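Gilteck teardown kit, second month
11/10/2020

I've had the Gilteck kit on trial long enough to write down what I think of it. For anyone arriving from the last post: it's sold as an add-on for an arm you already own, and it covers taking old desktop PCs apart far enough to recover the CPU, memory and drives. You get the gripper fingers, a set of printed fixtures, the software and a calibration target. You don't get the arm, the table or any useful documentation about mounting either of them.

Setup took me two evenings. The calibration routine wants 4 fixed points on the table and refuses to continue if any of them drifts between passes. Mine drifted because I hadn't torqued the feet. Once that was fixed it passed first time and hasn't complained since. Ravindra Tomar runs the same kit on a heavier bench and says he has never seen the error.

Drives are the part it does best. You teach one release and one lift per chassis model, and the software stores them as offsets from the case corner. The lift is force-limited, so a carrier that binds stops the arm instead of bending the cage. The default limit is too cautious for older cases. I raised it one step and the false stops went away.

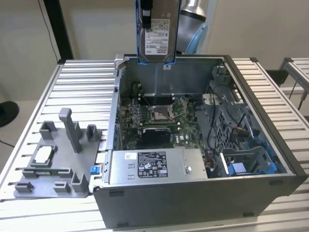

CPUs are slower. The socket lever needs a press and a sideways push before it swings, and the supplied routine does it as three separate moves with a pause after each. I merged two of them and left the last pause alone. Faizal Saragih sent me his version, which cuts the pauses completely, but it missed the lever often enough on my bench that I went back to mine.

The fixtures are printed, and they wear. Gilteck quotes 500 cycles for the part holder before replacement. I was at 300 when the edges started to feel soft, and I've ordered a spare. At least they publish the files — you can print your own if you have the patience for the supports.

Software notes, version 612:

The log viewer still sorts by job name and can't be changed. Export to CSV works.

Recovery after an emergency stop is much better than in the previous release. It resumes at the last completed step and asks before it moves.

Chassis profiles can't be shared between two installs without editing the serial number by hand. Nazanin Kazemi reported this to support and got a polite reply with no date in it.

I also looked at the Dusach equivalent. The gripper is nicer, the fixtures are machined, and the price puts it out of reach for a bench like mine. If you process pallets of identical machines it may pay off. I get mixed lots, so teaching time matters more to me than cycle time, and Gilteck is quicker to teach.

I'm keeping the kit. Next job is a profile for small form factor cases, where the drive sits under the optical bay and has to come out at an angle.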